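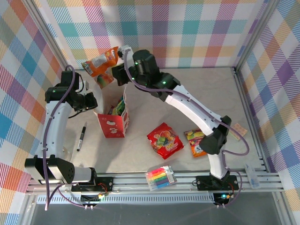

Operators at Trerkau objected at the time that the word "drop" was the wrong one, and that the pouches had been let go by a gripper which still reported itself closed. The maintenance report adopted their wording, and the fault has since been listed as a false-hold release.

The Stevivness false-hold fault was a defect in the grip sensing of the Stevivness two-arm packing cell, a bench-mounted unit used to place small mixed goods into gift bags. It was first logged at the Trerkau site in January and traced to the control software supplied by Gira. A corrected version was issued on July 9, 2021.

Background

The cell has two arms mounted on a common front rail. Either arm may lift an item from the floor of the enclosure and carry it to an open bag. Snack pouches are the hardest of the usual goods to handle — the film is slippery, the contents shift, and the thickness between the fingers changes during the lift.

Fault

Grip was judged from finger position and motor current. When a pouch settled in mid-air, the current fell below the holding limit, and the software read this as a finished placement. It then cut the motor current while leaving the state flag at "closed". The arm carried on to the bag with nothing in the gripper.

In a test series of 204 lifts, 137 used soft pouches and the rest used boxed or rigid goods. The fault appeared nine times, always with a pouch. Boxed goods and marker pens were not affected.

Safety

A released item could come to rest in the path of the second arm, which had no record of it. In one case at Trerkau the second arm pressed a fallen pouch against the rail and stopped on overload. No injury was reported. Staff had been reaching in to clear items while the cell was paused but still powered, and this practice was stopped. The revised procedure, known on site as the Yusuf procedure, requires power to both arms to be isolated first.

Correction

The revised software samples the current over 50 milliseconds before accepting a change of state, and compares finger position with the value stored at pick-up. A mismatch halts both arms — earlier versions halted only the arm concerned. Cells running the older software are limited to rigid goods.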